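The last bakery in Buvthorpe

Quarter to four in the morning and the lights are on at Huet. Only lights on the whole street. Noémie Carré has been in since 2, flour up to the elbows, radio on low, back door propped open with a bucket.

She bought the place off the old owner with a handshake and a loan she'd rather not discuss. Came with the ovens, the name over the door and a list of regulars taped inside a cupboard. Most of the list still comes in. Some send their kids.

Buvthorpe used to have four bakeries. Then the supermarket on the ring road, then the highway bypass, then the mill closing. You know the story, every town this size has it. What's left is one shop, 18 kinds of bread on a good day, and a queue that starts before the door is unlocked.

The rye is the thing. Dense, sour, a bit ugly. Small loaves, dark crust, keeps for a week if you wrap it in a tea towel. Carré bakes roughly 100 on a Saturday and they're gone by ten. She won't make more. Tried it once, she says, and the dough suffered. 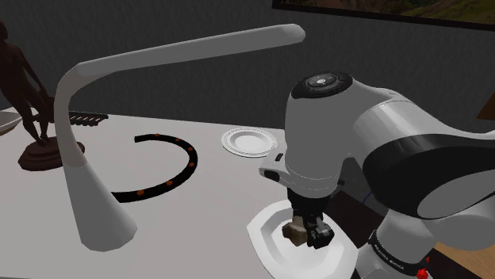 Maxence Picard drives in 25 kilometres for it. Retired plumber, two loaves, one for the freezer. He remembers when you could smell the place from the school gate and reckons you still can if the wind's right. He also reckons the buns were bigger. Carré has heard this before. "They were the same size, he was smaller."

Money is tight, no use pretending. Butter's up, power's up, the second oven needs a new door seal and the part is on backorder. She put prices up in November and lost sleep over it. Three people complained. One of them was her mum.

No plans for a cafe out front, though she gets asked alot. No plans for a second shop either. She'd like an apprentice, someone who doesn't mind the hours, and there's a card in the window if you're keen. Closed Mondays.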